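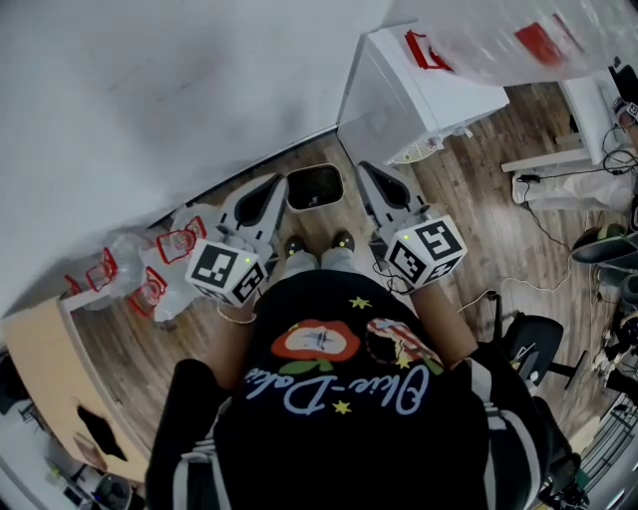 *A small waste bin with a white rim. Bins of this size are covered by the new Estholm service from June.*

**FOR IMMEDIATE RELEASE**

# Feltska to start small-bin collections from rented homes in Estholm

Feltska, the waste and recycling firm, will start a new collection service for rented flats and shared houses in Estholm this June. The service, called Cekico, is meant for homes that have no outdoor bin of their own and no room indoors for a full-size one.

Tenants will be able to put out household waste in small sealed sacks, which fit the kind of bin most people keep in a bathroom, bedroom or home office. The sacks are left in a shared locker at street level and emptied three times a week. There is no need to book a collection or be at home when the crew calls.

The first stage takes in 535 homes between the harbour and the old brickworks. Feltska plans to add a further 400 homes in the northern streets once the first lockers have been in use for a full winter.

Lutz Petersen, head of household services at Feltska, said: "A lot of people in Estholm live up two or three flights of stairs and share one wheelie bin with the whole building. It fills up, the lid stays open and the gulls get in. We have been asked for years to do something smaller and more often, and we now have the vehicles to do it."

The lockers are made by Dreßler and come in two heights. The lower model has its hatch at a level that can be reached from a wheelchair. Both have a foot pedal as well as a handle, and both close on their own.

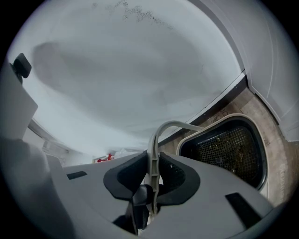
Each locker will be washed out once a fortnight by the same crew that empties it. Residents who find one dirty or jammed can report it by phone or text using the number on the door. Feltska aims to deal with reports made before 11 am on the same day.

The service covers general waste only. Glass, paper and card should still go to the existing collection points, and food waste stays in the brown caddies. Batteries, paint and small electrical items must not be put in the lockers. They can be taken to the Feltska yard free of charge during normal opening hours.

Every home in the first stage will get a roll of sacks and a printed guide through the door in May. More sacks can be picked up at the yard, the library and the post office counter. The cost is included in the present waste charge, so tenants and landlords will not get a separate bill.

Landlords with shared bins already on their property can keep them or hand them back. Those who hand them back by the end of June will have them taken away without a fee — after that the usual removal charge applies.

"We expect to get some of the locker positions wrong," Mr Petersen added. "They are bolted down, but they can be moved. If one is blocking a pram or sitting under somebody's window, we want to hear from them."

**Notes to editors**

- Feltska collects household and trade waste in Estholm and the nearby villages. It employs 300 people.
- A map of the first-stage streets is available from the Feltska press office on request.
- Lutz Petersen is available for interview between 9 am and 4 pm.

**ENDS**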